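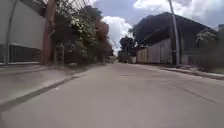

Mend the small roads first

Every October the council in Jiltgate publishes its list of roads to be resurfaced, and every October the same kind of road is on it. The ring road gets done. The road past the retail park gets done. The back lanes get a man with a bucket of tar, if they get anything.

I think this is the wrong way round, and I have thought so for the nine years I have lived off Kikeck Lane.

The usual argument is traffic. A main road carries more cars, so a pound spent there helps more people. That is fair as far as it goes, but it only counts people in cars. Laiba Bukhari, who delivers prescriptions by bicycle for the chemist on Ornano Street, does nearly all her miles on side roads. A pothole that a van driver barely notices can put her on the ground. The same goes for anyone pushing a wheelchair or walking home after dark.
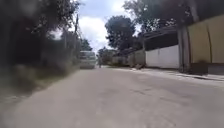

A narrow road with patches and shallow cracks.

There is also the matter of cost. Sealing a crack early is cheap. Leave it for a few winters and water gets under the surface, the edges crumble, and the whole width has to come up. Last year the council paid to rebuild 500 metres of lane that residents had been reporting since I moved here. Heino Kairys, my neighbour, kept copies of his letters. He sent 27.

I am not asking for the ring road to be left to rot. I would like a fixed share of the budget, set aside before the list is drawn up, for roads that carry little traffic. My own figure would be 45 per cent. Others will say that is too high, and I would settle for less if it was protected and spent each year.

I would also like the inspectors to get out of the van. A lane looks acceptable from a driver's seat at thirty miles an hour. On foot you notice where the verge is washing away and where the last repair has sunk.

The draft list is open for comments until the end of the month. Mine has gone in.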